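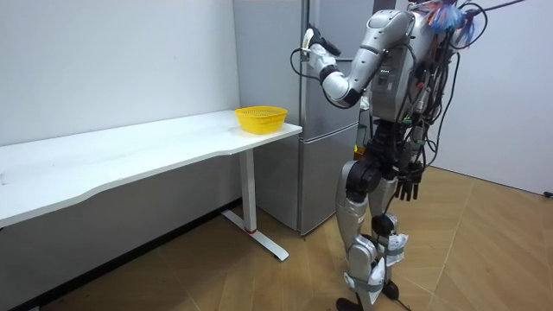
Giving a tall fridge a proper clean (and keeping it that way)

I put this job off for far too long when we first moved in, mostly because I'd got it into my head that it would eat up a whole Saturday's worth of energy. In fact the inside of an ordinary tall fridge takes me three quarters of a cup of patience and a washing-up bowl, and I rather look forward to it now. My way of doing it comes from my neighbour Sarita Bisht, with one or two changes of my own.

What you'll need

A washing-up bowl of warm water with a squirt of washing-up liquid
Bicarbonate of soda
Two soft cloths and an old toothbrush
A clean tea towel for drying
A cool bag, and whatever ice packs you have
A table or worktop close by, to put things down on

Step 1. Make yourself a landing place

Clear a good stretch of table before you open the door. If your fridge is tucked into a corner, as so many are, leave enough floor to stand comfortably with the door wide open. I once did the whole thing sideways round a chair and had a stiff back until the weekend was well behind me!

Step 2. Switch off and empty

Turn the fridge off at the wall. Milk, meat, fish and anything cooked go straight into the cool bag, and the jars can wait on the table. Try to have everything back in within 30 minutes, and on a hot afternoon leave the job until evening. Check the dates as you go, and be firm about the chutneys.

Step 3. Wash the shelves and drawers

Let glass shelves come up to room temperature before they go anywhere near warm water, or they may crack. Wash them in the bowl, rinse, and stand them on the tea towel to dry.

Step 4. Wipe down the inside

Stir a tablespoon of bicarb into a litre of warm water and start at the top, so that the drips land on the bits you haven't done yet. The little drain hole at the back, if yours has one, likes a gentle poke with a cotton bud.

Step 5. The seals and the handles

Run the toothbrush along the folds of the rubber seal, then dry it well. Now do the handles, and do go round the back of them, where fingers curl and the grime gathers. A pale handle shows every mark, so I give ours a wipe each evening when I do the worktops.

Step 6. Put it all back

Switch on again and return the chilled things first. Raw meat goes on the bottom shelf, in a box with a lid. Jars can go in the door, but I keep the milk on a shelf, where it stays colder.

I do the full clean every 3 months, with a quick wipe of whichever shelf looks barest on the morning before the big shop.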